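교정학개론 강의 노트
6주차: 교정시설 내 폭력 사건의 초기 대응과 기록

담당: 라두 보이쿠(Radu Voicu)

1. 지난 시간에 이어서

지난주에는 수용자 분류심사와 거실 지정의 원칙을 다루었다. 분류가 적정하더라도 시설 안의 폭력은 완전히 사라지지 않는다. 이번 주에는 폭력 사건이 발생한 직후부터 조사 부서로 사건이 넘어가기까지의 절차를 본다. 강제력 행사의 법적 근거는 다음 주에 따로 다루므로 오늘은 순서와 기록만 정리한다.

읽어 올 자료는 에카테리나 크르스테아(Ecaterina Cârstea)의 「수용동 사건기록의 구조」 2장과 3장이다. 4장은 시험 범위에 들어가지 않는다.

2. 용어

사건: 시설 안에서 수용자, 직원, 방문자의 신체나 재산에 피해가 생겼거나 생길 우려가 있었던 일. 말다툼만으로 끝난 경우는 '관찰사항'으로 따로 적는다.
초동 직원: 현장에 처음 도착한 직원. 직급과 관계없다.
현장 책임자: 초동 직원으로부터 지휘를 넘겨받은 사람. 넘겨받은 시각을 반드시 적는다.
자가제작 흉기: 시설 안의 물품을 가공하여 만든 흉기. 외부에서 들어온 흉기와 구분한다.
사건번호: 발생 보고 시점에 부여되는 번호. 이후의 모든 문서와 증거물 봉투에 같은 번호를 쓴다.

3. 초기 대응의 순서

가. 경보와 전파. 초동 직원은 위치, 관련 인원, 흉기 유무를 무전으로 알린다. 흉기 유무를 모르면 '미확인'이라고 말한다. '없음'이라고 말해서는 안 된다.

나. 분리. 관련 수용자를 서로 떨어뜨리고, 나머지 수용자는 거실로 돌려보내거나 그 자리에 앉게 한다. 구두 명령을 먼저 하고, 명령한 내용과 횟수를 나중에 보고서에 적는다.

다. 의료. 의무실 인계가 증거 확보보다 앞선다. 피해자의 옷은 의료진이 벗긴 경우에도 증거물이 될 수 있으므로 인계 직원이 따로 봉투에 담는다. 사망 판정은 의사만 할 수 있고, 직원 보고서에는 판정 시각과 판정한 사람만 옮겨 적는다.

라. 현장 보존. 통제선을 치고 출입자 명부를 둔다. 청소는 조사 부서의 허가가 있을 때까지 하지 않는다.

마. 인원 점검. 시설 전체의 인원을 다시 확인한다. 수용동 한 곳의 소란이 다른 곳의 도주 시도와 겹친 경우가 있다.

4. 사례: 머닐데일(Murnildale) 교정시설

머닐데일은 수용 정원이 1039명인 중경비 시설이다. 어느 해 8월 오후 운동 시간이 끝날 무렵, 운동장 출입구 근처에서 수용자 둘이 한 사람을 공격하였다. 초동 직원은 무전을 하였으나 흉기가 '없음'이라고 전파하였고, 뒤이어 도착한 직원들은 보호장구 없이 접근하였다. 이후 수색에서 자가제작 흉기 하나가 배수구 안쪽에서 발견되었다.

당시 조사를 맡은 트라이안 크러치운(Traian Crăciun)은 보고서에서 세 가지를 지적하였다. 첫째는 무전 내용의 부정확이다. 둘째는 현장 책임자가 바뀐 시각이 기록되지 않은 점이다. 셋째는 직원 진술서 가운데 여러 건이 같은 문장으로 시작한다는 점인데, 이는 진술서를 함께 작성하였다는 의심을 낳았다. 징계위원회는 공격한 수용자 두 명의 책임을 인정하였으나, 진술서의 증명력은 대부분 낮게 평가하였다.

토론 때 자주 나오는 질문은 진술서를 각자 쓰게 하는 것이 현실적으로 가능한가이다. 머닐데일은 이후 진술서 작성 장소를 나누고, 작성 시작 시각과 종료 시각을 적는 칸을 두었다.

5. 기록의 보관

사건기록은 종이 원본과 전산 기록으로 나누어 보관한다. 두 기록의 내용이 다를 때에는 먼저 작성된 쪽을 기준으로 하고, 차이가 생긴 이유를 별지에 적는다. 전산 기록을 수정하면 수정 전 내용이 남아야 한다. 영상은 덮어쓰기 전에 별도 매체로 옮기고, 옮긴 사람과 시각을 증거물 대장에 적는다.

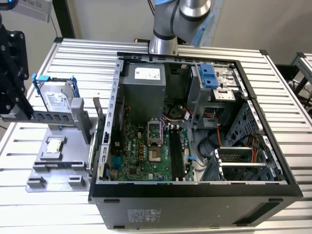
그림 1. 측면 덮개를 분리한 데스크톱 컴퓨터 본체

서크빌(Sirkville) 구치소의 경우 사건기록 한 건의 분량은 부속서류를 합쳐 최대 117쪽이었다. 분량이 많다고 좋은 기록은 아니다. 아리프 마리카르(Arif Marikar)는 같은 사실이 여러 서식에 되풀이되면서 시각이 조금씩 달라지는 문제를 지적하고, 발생 시각을 표지에 한 번만 적고 나머지 서식은 표지를 인용하게 하자고 제안하였다. 이 방식은 표지가 틀리면 전체가 틀린다는 약점이 있다.

6. 가중 요소와 관련 수용자의 형기

시설 내 폭행은 내부 징계와 형사 절차가 함께 진행될 수 있다. 내부 징계는 우량수용 점수의 삭감, 접견 제한, 분리수용으로 이루어진다. 형사 절차에서 유죄가 확정되면 기존 형기에 새 형이 더해진다. 보고서에는 관련 수용자의 죄명, 형기, 입소 시기, 이전 징계 내역을 적되, 피해자의 죄명을 언론 배포용 자료에 넣을 것인지는 시설마다 방침이 다르다. 뤼디거 티데만(Rüdiger Tiedemann)은 피해자의 전과를 공개하는 관행이 유족에게 주는 영향을 들어 이에 반대한다. 찬성하는 쪽은 공공기관의 정보공개 의무를 근거로 든다.

7. 과제

머닐데일 사례를 바탕으로 현장 책임자의 입장에서 발생 보고서를 작성한다. 분량은 공백 포함 2000자이며 표지는 분량에서 제외한다. 배포한 서식의 1번부터 6번 항목까지 모두 채우고, 사례에 나오지 않는 사실은 '미확인'으로 적는다. 추정은 별도의 칸에 쓴다.

제출은 다음 강의 시작 전까지 학과 사무실 제출함에 한다. 전자우편 제출은 받지 않는다.

8. 다음 주 예고

강제력 행사의 요건과 한계. 비살상 장비의 종류와 사용 보고. 이오르다케(Iordache) 소년원의 장비 사용 지침을 미리 나누어 줄 예정이니 사용 전 경고에 관한 조항을 읽어 올 것.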